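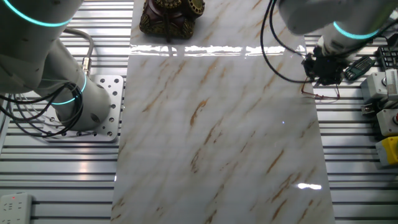 Figure 1. Work table with marble slab.

Ferry or plane? Route Choice on the Rendby to Fultside Link
Project report, Regional Transport module
Submitted 3/6/20

1. Background

Rendby has a small airport with one runway and two scheduled routes. The busier one goes to Fultside and is flown by Bramen, a regional carrier. Görtz runs the ferry between the same towns. In October Bramen cut its weekday flights on the route from four to two, and the airport warned that its passenger numbers for the winter would be lower than planned.

Our question was whether those passengers moved to the ferry or stopped making the trip.

2. Method

We used the monthly passenger counts that the airport posts on its website and the sailing figures that Görtz gave us on request. We also handed out a one-page survey at the ferry terminal on 8 mornings. It asked for the reason for the trip, who paid for the ticket, and how the person would have traveled a year earlier.

The survey only reached people who were already on the ferry. We had no way to reach those who stayed home.

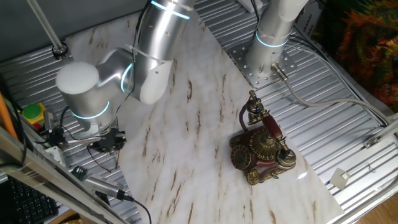

One ferry passenger wrote on the back of the form that the fare was never the problem, and that a flight leaving at noon is no use to anyone with a morning meeting. Several other forms made the same point in fewer words.

3. Results

The airport lost 2,207 passengers on the route over the winter compared with the winter before. Ferry traffic rose over the same months, but the gain covered only 40 percent of that loss. Most of the new ferry passengers in our survey were traveling for work and had their ticket paid by an employer. Family visits hardly changed.

Bramen's average fare went up slightly after the cut. Görtz kept its fares the same and added no sailings.
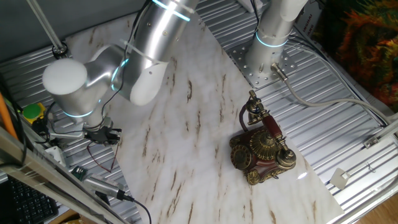
Could the missing passengers have driven instead? The road around the bay takes most of a day each way, so we think few did, but there is no traffic count on the last stretch and we could not check.

4. Limits

We have one winter of data after the cut. Storms canceled some sailings in the second half of the period, and we did not correct for this. The airport counts transfer passengers together with local ones, so part of the loss may belong to people who were only changing planes at Rendby.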